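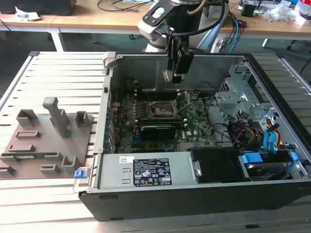
Frequently asked questions about the Platby recordings

Hi, I'm Chaltu Abdella, and I look after the Platby recordings, our collection of robot demonstrations on old desktop computers. I get a lot of the same emails, so I've put my answers on one page. If yours isn't covered, write to me anyway. I do read everything, just slowly.

Last updated 10/10/18

What are you collecting, exactly?

Demonstrations of a robot arm doing small jobs inside an opened PC. A person steers the arm through a job from start to finish, and we save what the cameras saw along with where the arm and gripper were at every moment. One run through one job is what we call an episode. The learning system (ours is called Onu) gets the episodes and tries to work out how to move when it's given a similar view.

Why computers?

Because they're horrible! I mean that in a nice way. You get stiff parts and floppy parts in the same box, lots of shiny metal, levers that only swing one way, and cables that never lie the same way again once you've touched them. If Onu can cope with the inside of a desktop tower, I feel a lot better about giving it something easier. They're also cheap and there are always more of them.

Which jobs are in the set so far?

Lifting and closing a CPU socket lever, pulling and seating memory, taking a graphics card out, unplugging SATA cables, and opening drive clips. We tried power connectors in May and I pulled those episodes again, because half the time we were really just teaching it to tug. They'll come back when I've written better instructions for the drivers.

Who's a driver?

Whoever is holding the controls. You don't need to know anything about robots to be a good one. Patience helps, and so does having taken a computer apart with your own hands at least once, so you know which way things want to go. New drivers spend their first session on practice runs that we throw away.

How many episodes do you need for one job?

My target is 300 per job. The socket lever is at 124 as I write this, and the graphics card is behind that (it's slow, and people get tired). I don't have a beautiful theory behind the target. It's where the earlier jobs stopped improving much when we added more, and it's a number I can plan a season of work on.

Do you keep the failed attempts?

Yes, but they get labeled. If the gripper slips off the lever and the driver goes back and gets it, that's gold - keep it, mark it as "recovered". If the driver gives up, it's marked "failed" and stays out of normal training. The ones I really do delete are the ones where something went wrong on our side, like a camera that stopped saving or a tower that slid because it wasn't set down properly.

Please don't stop a recording early just because it's going badly. I would much rather have an ugly ending than a missing one.

Does the computer always go in the same spot?

No, and please don't help it to! We lay the tower on its side with the open side up, but we shift it and turn it a little between episodes. In the first batch we were so careful about lining everything up that Onu learned the spot and never learned the lever. Move the case two inches and it would reach, very confidently, for nothing. I still get a bit embarrassed when I have to show people that batch.

Should I tidy the cables first?

Leave them. Loop them differently now and then if they've been sitting the same way for a while. The one exception is a cable lying right across the part you're meant to reach, unless the job sheet says moving it is part of the job.

Is anything plugged in?

The arm is. The computer you're working on never is. Every tower is disconnected from the wall and left to sit before we open it, and nobody opens a power supply, ever, for any reason. Drives are wiped before they come to us. And keep your hands out of the case while the arm is live, even if you only want to nudge one tiny thing. Pause it first.

How long is a session?

Two hours, with a break in the middle that I will nag you about. Tired drivers get jerky, and Onu copies jerky just as happily as it copies smooth.

What do I write in the notes box?

Plain words, please. "Lever caught on the frame, second try worked" is perfect. "OK" tells me nothing. If you switched to a different tower, put its tag number in, because boards differ a lot even between machines that look the same from outside.

Can I use a different gripper?

Not in the middle of a job. Finger shape changes how you approach everything, so mixing them in one set makes a mess. If you want to try other fingers, ask me and we'll start a separate folder.

Can I have the data?

Partners at Femamura and Danenier already have access through the shared drive. For anyone else, send me a short note saying what you want to try and which jobs you need. The files are big, so I'd start with one job and see if the format suits you before asking for the lot.

Will Onu ever take apart a whole computer by itself?

I'd love that. Right now it does single jobs, on towers that look fairly close to the ones it has seen, and it gets lost if you string two of them together. Longer episodes are next on my list, once the graphics card folder is full.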